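Votgate Lunch Club: spring progress report to the Nartey Fund

Thank you, as ever, for your patience with us over the winter, and for the kind note that came along with the second payment. We read it out at the May lunch and it got a round of applause, which I wish you could have heard!

When we last wrote, the club was meeting only in Birncombe and we had 28 regular guests, most of them living alone. We now have 51 across the two towns. Prorkcombe opened in March, a month later than we promised you, and that delay was entirely down to the kitchen inspection, which had to be rebooked twice. The Birncombe regulars have been very good about sharing the cooks — although there was some grumbling when the chicken pie moved to the other town for a week.

Rides are still our biggest headache. We have 9 drivers on the list, but only four can do the early pickup, and if one of them has a cold the whole morning goes sideways. We have asked the church in Prorkcombe whether we might use their minibus, and they are thinking it over.
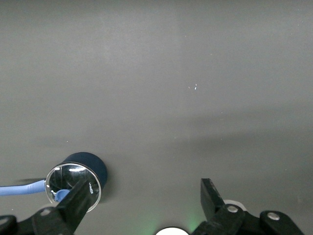

Food costs have come in a little under budget, mostly thanks to the farm stand letting us have its end-of-day vegetables. Fuel has gone the other way. With your permission we would like to move the leftover grocery money into the mileage line for the summer, and I have marked this on the budget sheet so you can see how it would look.

We also said we would try an afternoon session with music or cards after the meal. We have held 2 so far, both in Birncombe. The cards went down beautifully and people stayed until nearly four o'clock. The singing was quieter than we had hoped, and I think the songbooks need larger print before we try it again.

Between now and the fall we plan to settle the minibus question, train three more drivers, and start a waiting list for Prorkcombe, where the room is already close to full. The summer menu is attached, along with the receipts through the end of April.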